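How to Prepare for a Weekend Cricket Tournament

By Teemu Räsänen
May 10, 2021

Players selected for the Plavholm fixture will take part in 4 matches over two days. The following guidance applies to all squad members, including reserves.

Step 1. Confirm your fitness

Report any injury to the team manager before the squad list is submitted. A player who is struck on the foot or hand in the nets should not bowl again that day – even where the pain is slight. Replacements cannot be registered once the first toss has been made.

Step 2. Check your equipment

Inspect pads, gloves and helmet straps. Bats must be knocked in before use in a match. Pack two pairs of whites and a spare set of spikes.

Step 3. Plan your warm-up

Arrive at the Dralach ground 40 minutes before the start. Begin with light running, move on to catching practice, and finish with short spells of bowling at reduced pace. Fast bowlers are limited to 9 overs in a day.

Step 4. Arrange your meals

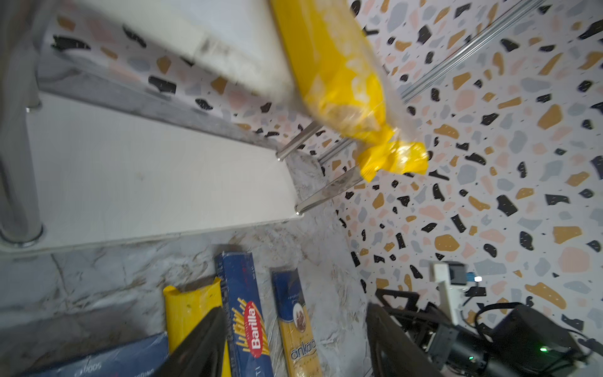
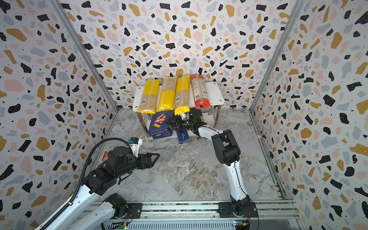
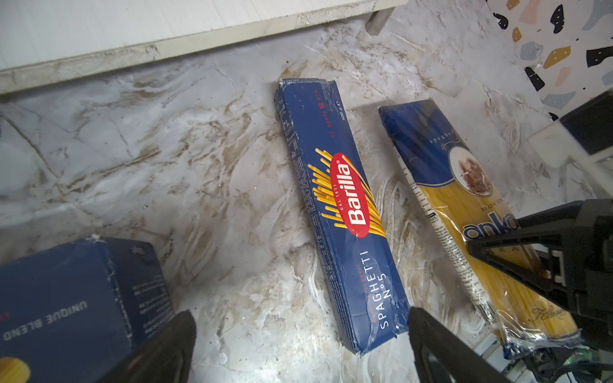 Players are responsible for their own evening meal on both days, and should eat well before the team meeting. A plain dish with plenty of starch is suitable. Dried spaghetti keeps well and travels easily, and a 500 g box such as the blue Barilla one may be shared between team-mates in the same lodging. Drink water regularly throughout the day, and avoid trying unfamiliar food on the night before a match.

Contact: Gokitz Cricket Association | © 2021 | Back to top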